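**Vustwood Household Stores | Notes on sorting artificial fruit and produce props, 11 April 2023**

1/ The Trelach display store holds about 3,000 pieces of artificial produce. Staff preparing items for the August displays are asked to read the following notes.

2/ Berry clusters are to be handled singly. Stems should be separated before a cluster is put away – tangled stems are the most common cause of damage.
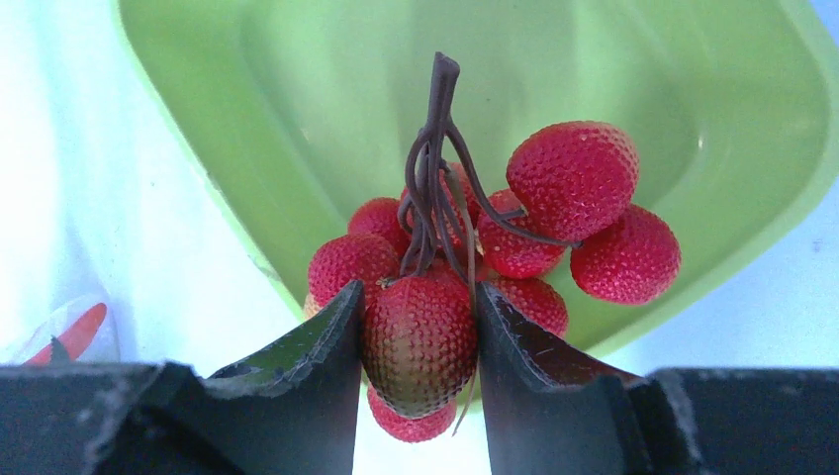

*Red berry cluster on thin brown stems, with the green basin behind.*

3/ Basins are for clusters only. Loose pieces are bagged by type, and each bag is closed before it leaves the table. Keir Dalgleish holds the spare labels.

4/ Transparent bags are preferred, as the contents can be checked without opening them. Coloured edging is acceptable. 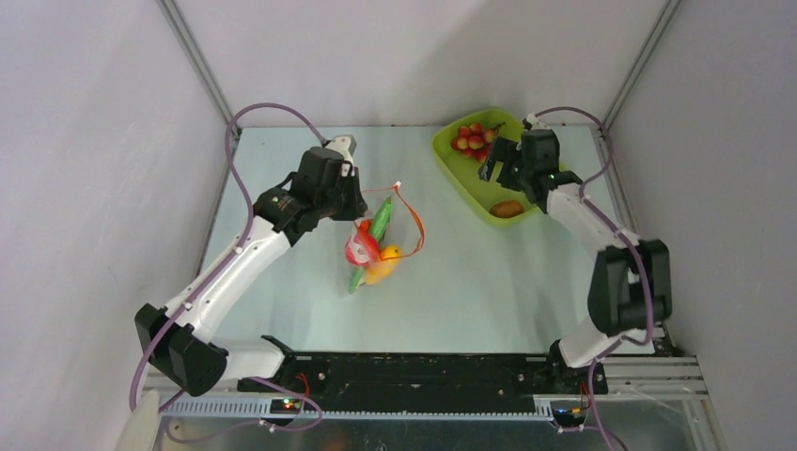 **May clusters and loose pieces share a bag?**
They should be kept apart, as stems catch on smaller pieces and mark the surface.

5/ Bags are limited to 14 pieces. Larger sets should be divided between 2 bags and labelled accordingly.

6/ Requests for Millitz crates should be sent to Tuulikki Hyvönen at the Räsänen desk – please state the shelf number.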